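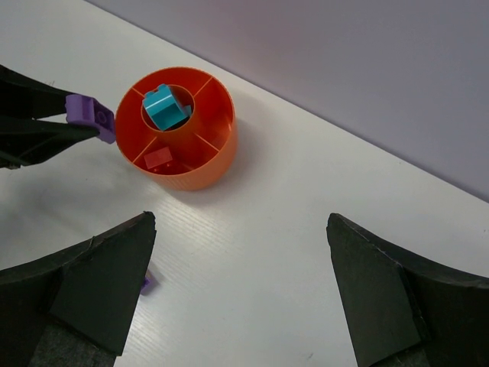 Search the guides — Go

4. Sorting bricks into the divided tub

The Nunora tub has a round middle ring and four outer sections. The box says it makes tidying "effortless". We doubt that, but these steps help.

1. Stand the tub on a flat table.
2. Put chunky bricks in the ring. A tilted one may poke up over the rim.
3. Drop small flat bricks into the outer sections.

Note: red bricks are hard to spot against the orange plastic. Check twice before you call a section empty. 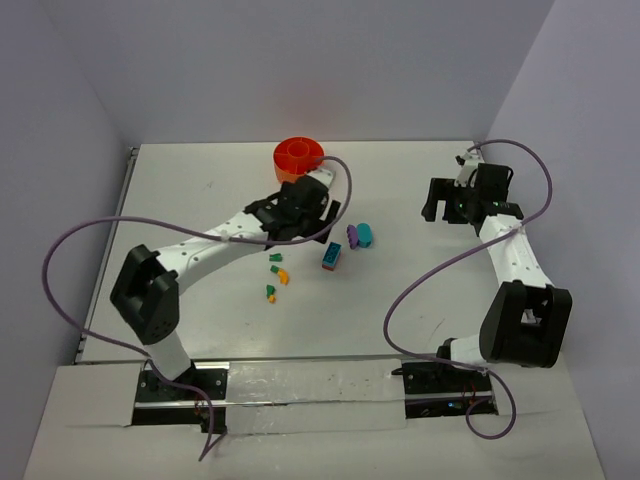 Fig. 4: Tub towards the far edge of the table.

Caution: the dividers are thin — don't lift the tub by them, whatever the leaflet suggests.

Related guides
Washing bricks
Arkport shelf: fitting
Tyagi lids: do they fit?

Contact | © Dukance | Back to top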